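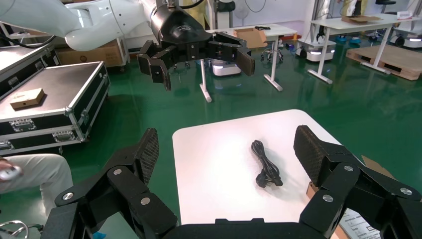 Gripper fault halts two-arm packing trials at Pemico

24 Aug 2026

Trials of two-armed packing robots at Pemico have been stopped after a gripper closed without being told to and pinched an engineer's hand. She was treated for bruising to two fingers and was back at work the next morning.

The firm said the arm had been paused from the touch panel at the time, but power to the hand was still on. The engineer was reaching across the table to straighten a cable when the fingers shut. A colleague pressed the emergency stop and the hand was opened with the manual release.

Loredana Caputo, who runs the trials, said the fault had been traced to the software that passes commands from the arm to the hand. A grip command sent before the pause had been held in a queue and was carried out 54 seconds later, when the connection to the hand was reset.

"The pause stopped the arm and we all took it to mean that everything had stopped," she said. "The hand is a separate device with its own controller. It had an instruction waiting and it followed it."

The robots are being taught to pack small electrical goods, with a charger or power cable, a printed sheet and a carton handled at each table. Some stations use hands with several jointed fingers and others use simpler two-finger grippers. 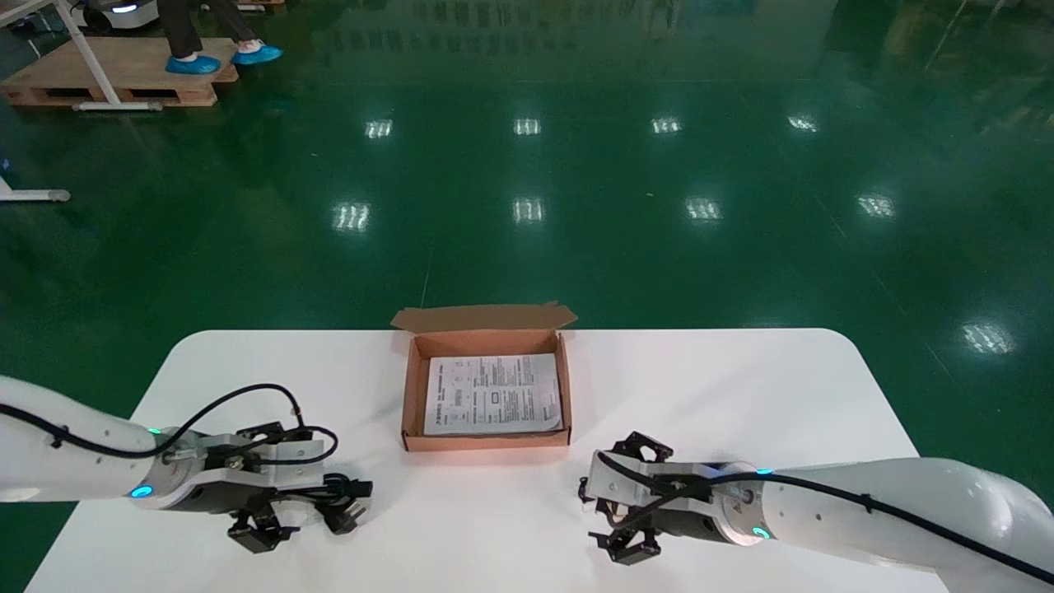 Pemico said both types take their commands through the same software, supplied by Inimia, so all the stations were switched off once the cause was known. Engineers then went back through the logs for July and found 30 cases in which a command had reached a gripper late. In most of them the delay was under a second and the fingers were already in the position asked for, so the staff running the tests had noticed nothing.

Inimia has written a change that empties the queue whenever an arm is paused. It was tried over 297 pauses on a bench rig last week with no late movement recorded. Vega Ortuño, a support engineer at Inimia, said other customers using the same version had been sent a notice and should cut power to the hand before reaching into the work area.

Pemico is also fitting a relay at each station so that the pause button removes power from the grippers as well as holding the arms. Until that work is done, staff have been told to use the emergency stop before putting a hand over the table.

Felista Magesa, the site's safety officer, said the written instructions had been wrong as well. They described a paused robot as safe to approach and made no mention of the hand. New instructions have gone to all staff, who must sign for them before trials start again. No date has been set.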